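June, evening

The radio had it before I finished my coffee. Two of our patrol boats were fired on near the Kesell narrows in the night, and one of them is not answering. The ministry says four men are "unaccounted for." The other side says it is holding them and that they are being treated well. Our ministry says it is checking that claim. By noon it was still checking.

I went in at ten. The Wirell office was full and the phones were bad. We ran the statement as given and put their claim in the second paragraph, with no names. Oksana Bilyk argued for holding it until the families had been told. The editor said everyone in Wemano already had it on their phones. I think she was right and he was right too, and it went out.

The ferry is stopped until further notice. Flights to Stelmakh are going the long way, over the north, with delays of up to 4 hours. The bank on the corner limited withdrawals and there was a line past the pharmacy. I took out what I needed for the week and bought rice, matches and batteries. The bread was gone.

At three the foreign minister read a page and a half and took no questions. He used the word "proportionate" twice. The opposition wants parliament called back. 2655 people have signed the letter asking for talks, most of them from the coast towns. I signed it in my own name and then wondered if I should have told the editor first. I will tell him tomorrow.

Called my brother. His reserve unit has not been called. He is 25 and sounded bored, and asked me if I knew anything. I said I knew what he knew. Mother got on the line and wanted to talk about the roof.

Late bulletin: the Red Cross has asked to see the four men. No answer from the other side yet. Our side has pulled the second boat back to harbor.

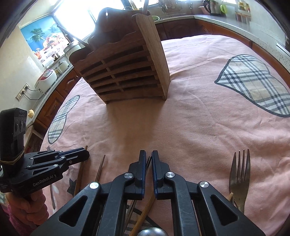
Oksana has the early desk, so I can sleep until seven. I have left the radio on low in the kitchen and the phone is charged. Need to pay the electric bill and find out if the post is still going across.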